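Chapter 4
Cued Recall and Autobiographical Memory 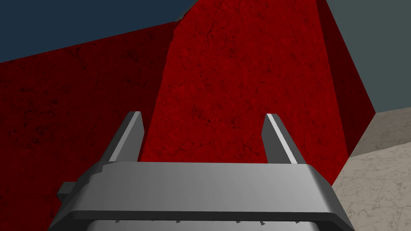
Source: Clarudura image collection. Reproduced with permission.

Autobiographical memory is the store of events and facts that a person holds about his or her own life. It differs from general knowledge in that each item is tied, at least loosely, to a time and a place. This chapter deals with how such items are retrieved when a cue is present, and with the methods used to measure retrieval.

Section 4.1 defines the main types of cue: word, odour, sound and place. Section 4.2 sets out the cue-word method, in which a participant is given a word and reports the first personal event that comes to mind. Each report is dated and scored for detail.

The worked data come from the Mussa study (Salian and Ng). The sample was 60 adults with a mean age of 71. Participants produced 3087 dated memories, of which 300 were drawn at random and scored by a second rater. Events from ages 10 to 30 were over-represented, a pattern known as the reminiscence bump. Competing accounts of the bump are compared in section 4.3.

Readers should be familiar with encoding and storage (Chapter 3) before starting. Terms set in bold are listed in the glossary. Exercises use the scoring sheet in Appendix B.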